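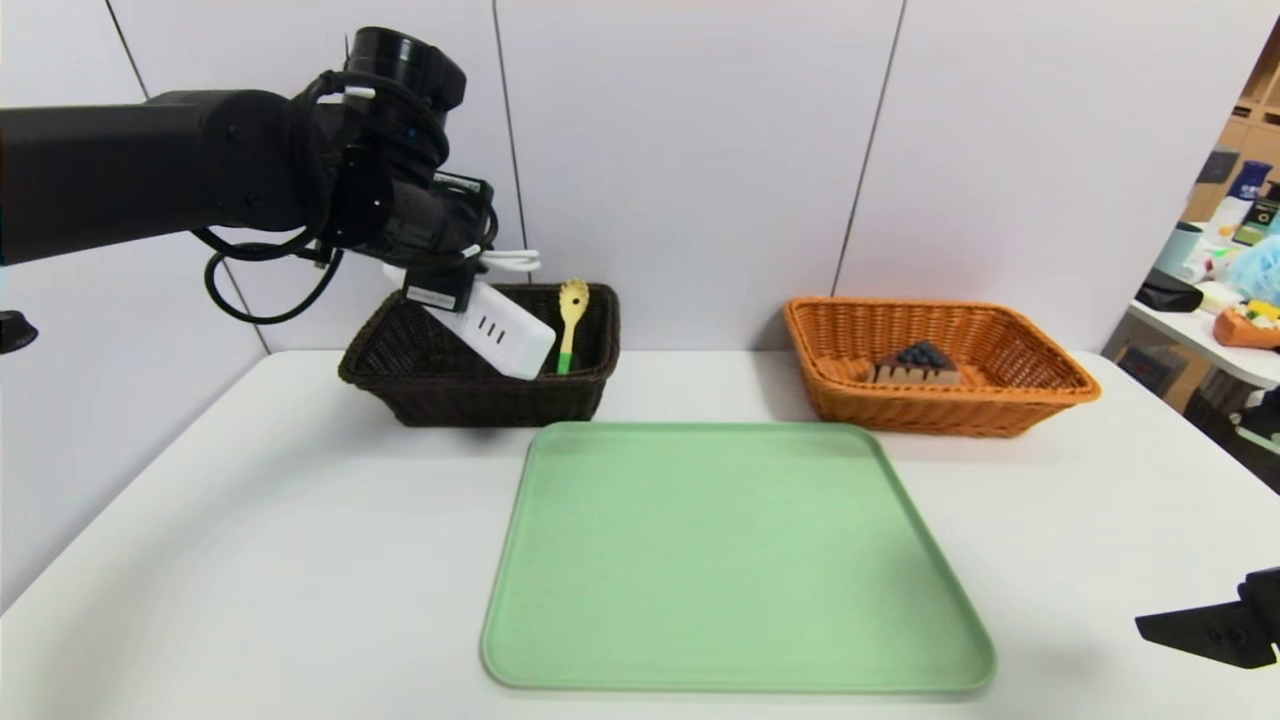

Is the Latuheru gripper worth paying extra for on a two-arm tabletop setup?

Asked December 26, 2024

I have a pair of black arms on a white table and I'm trying to pick grippers for sorting household stuff between baskets. Right now it's the stock grippers. The Latuheru pair would run me 700 dollars more, and the seller's page says they "handle irregular items with confidence," a phrase that tells me nothing.

My test items are a power strip, a slotted spatula with a green handle, a toy slice of cake, that kind of thing. Baskets are wicker. The power strip is the one I care about. It's rigid and slick and heavy at one end if you grab it by the other, so it hangs at an angle over the basket. The short cord with the plug doesn't help either.

Has anyone run both on the same arm? I don't want demo videos. Every gripper looks great in a demo video.

3 answers

Answer 1 (accepted)

I had the Latuheru fingers on loan in May and ran them against the stock ones, same arm, same controller, 188 picks split evenly between the two. My notes say the expensive ones dropped fewer things, but nearly all of the gap came from one object, a glossy plastic bottle. On boxy items I couldn't tell them apart. I wouldn't call that proof of anything, one person and one table.

Before you spend the money, put better pads on the stock fingers. I cut mine from a sheet of rubber shelf liner and stuck it down with double-sided tape. It peels after a while and you do it again. For the power strip, try moving the grasp point toward the middle. If your policy or script always grabs the upper end, a different gripper will grab the upper end too, and you'll still have the low end swinging into the rim of the basket.

Also check your cables. If they loop down below the wrist they can catch on wicker, and you'll blame the gripper for it. I did for a week.

Answer 2

Get the Botarthorpe ones, way better than Latuheru. Never had a problem.

Comment: Better at what? How many picks, what objects?

Comment: just better. stronger

Comment: Stronger is how I cracked a toy. I'd want to see numbers.

Answer 3

We use Pludonden controllers at the Utthorpe makerspace, and swapping the controller changed our results more than swapping fingers did. The old one closed late, so the object had already shifted. I can't promise you'd see the same, your setup may be fine on that score. Log the close command and the actual finger position and look at the delay first. That costs nothing. If it's short, then go back to arguing about fingers.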